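Clurstead Open Workshop Group
Minutes of the meeting held on May 20, 2020

Present: nine members, two guests from Volance.
Apologies: received from three members and accepted.

1. Minutes of the previous meeting
Agreed as a correct record. The loading door has been repaired and that item is closed.

2. Demonstration visit to Bunum
The visit report was taken first, as the guests had to leave early. Members attended the demonstration at the Bunum unit in two groups, because the viewing area is small. The task shown was clearing plastic bottles from a table into a bin, using a pair of arms. Bunum staff gave a short talk beforehand and took questions between runs.

The first group felt the talk went on too long and would have liked more time at the table. The second group had a shorter talk and was happier. It was agreed to pass this on.
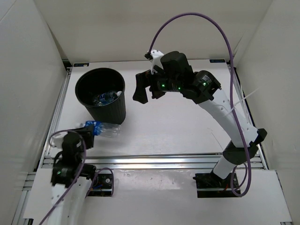

Members asked what would happen with crushed bottles, and with bottles that still had liquid in them. Bunum replied that crushed bottles are on their list but are not part of the present demonstration, and that they use empties only. One member asked about noise. Those who attended said they could talk at normal volume throughout.

There was some discussion of whether the same task would interest the public. Two members thought a sorting task would be better to watch. Others said that clearing up is easily understood by children and needs no explaining. No vote was taken.

3. Open day in June
The Bright room has been booked for the open day. It holds 92 people standing, and entry will be by timed ticket. Bunum has offered to run the bottle demonstration there, subject to a suitable power supply and a barrier between the table and visitors. Volance will lend the barrier.

The cost of hire, transport and printing comes to £1260. This was approved, with one member against on the grounds that the printing could be done in house.

Action: secretary to confirm the floor plan with Bunum.
Action: secretary to ask Volance for barrier lengths.
Action: members to save clean empty bottles, labels left on, and bring them to the next meeting.

4. Any other business
The kettle in the side room is to be replaced. A request for later opening hours was held over.

5. Next meeting
To be held in June, before the open day. The secretary will circulate the date.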